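How Do Stitches Work?

Reading time: 4 min

We use cookies to make this site work better. By staying on this page you agree to our cookie policy. OK / Manage settings

Ever ripped the knee of your jeans? Somebody got out a needle and thread, right? Pulled the two sides together, tied a knot, done.

Skin can be fixed the same way. Sort of. Let's go fast, there's a lot to get through.

First -- what is a cut, really?

Your skin has layers. The top one is the epidermis (say it: ep-ih-DER-mis). It's thin. No blood in it at all. Under that is the dermis, which is thicker and full of tiny blood vessels. Scratch just the top and you might not bleed one drop. Go deeper and out comes the red stuff.

Small cut? Your body handles it. Blood gets sticky, makes a clot, the clot dries into a scab. New skin grows underneath. Leave the scab alone! (Yes, even if it's itchy.)

Big cut? The two edges can pull apart. Like a coat with the zipper down. The body can still fill in the gap but it's slow, germs can get in, and the scar ends up wider. So a doctor might close it up.

The fancy words

Stitches have another name: sutures. SOO-churz. The thread is suture too. A straight, clean cut made by a surgeon is called an incision.

Why is the needle bent?

Good question, kids ask it all the time. Think about your jeans again. You can poke the needle down through the cloth, then reach your other hand underneath and pull it out. Can't do that with skin. No reaching underneath!

So the needle is curved, like a slice of moon. It goes in on one side of the cut, swings around under it, comes up on the other side. Down and up in one scoop. Nobody's fingers have to go below.

And the surgeon doesn't hold it with fingers either, mostly. A curved needle is small and slippery. It gets held in a tool with little metal jaws. Some jaws are on a handle like scissors. Some are on the end of a robot arm.
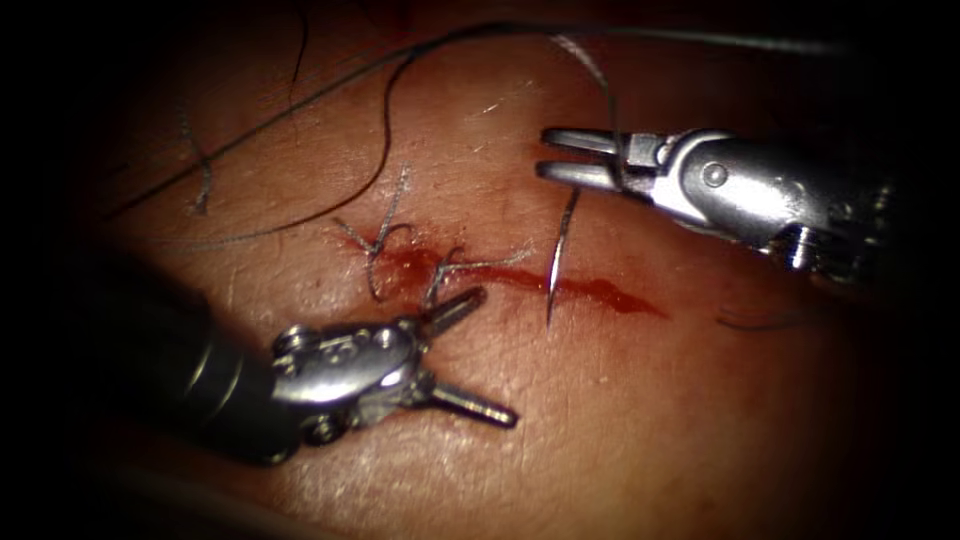 Two stitches done. The curved needle has its point in the cut, with dark thread looping up from the top.

Stitches that come one at a time like this are called interrupted stitches. Funny name. It just means each one is separate -- go through, tie a knot, snip, start again. If one comes loose the others still hold. There's also the running stitch, where one long thread zigzags the whole way along. Faster, but if it breaks in one place the whole line can get loose.

How tight? Snug. The edges should just touch. Pull too hard and the skin bunches up and blood can't get to it properly, and blood is what brings the stuff skin needs to heal.

Does it hurt?

Doctors usually numb the skin first, with a shot or sometimes a gel. The shot can sting for a moment. After that you may feel tugging but it shouldn't feel sharp. If it does, say so! They can give you more.

When do they come out?

Depends where they are. Face ones come out early, faces heal quick. Knees and elbows stay in longer becuase they bend all day. Some thread never needs taking out at all, it breaks down by itself inside your body.

Taking them out is quick. Snip, tug, snip, tug. Feels like a tickle or a small pinch.

Old, old stitches

People have been sewing up cuts for more than 2,000 years. Thread was made of plant fiber, hair, silk, even bits of animal gut. Today lots of it is made in factories, out of materials a bit like the ones in fishing line.

Try it (ask a grown-up first)

You need: a banana, a big blunt sewing needle, some dark thread, safety scissors.

Get the grown-up to make a straight cut in the banana peel, as long as your finger. Just the peel, not the banana.

Push the needle in one side of the cut and out the other. Leave a tail. Tie a double knot. Snip.

Now do it again a little way along. Try for 6 in a row, all the same space apart. Harder then it sounds! Peel tears if you pull too tight. Banana only, please -- never on people or pets.

Words to keep

Suture -- a stitch, or the thread used for it
Incision -- a clean cut made by a surgeon
Dermis -- the thick layer of skin with blood vessels in it

Written by Shayne Halliday

Want more body science? Sign up for our newsletter, out every Saturday. Ask a parent to enter their email address.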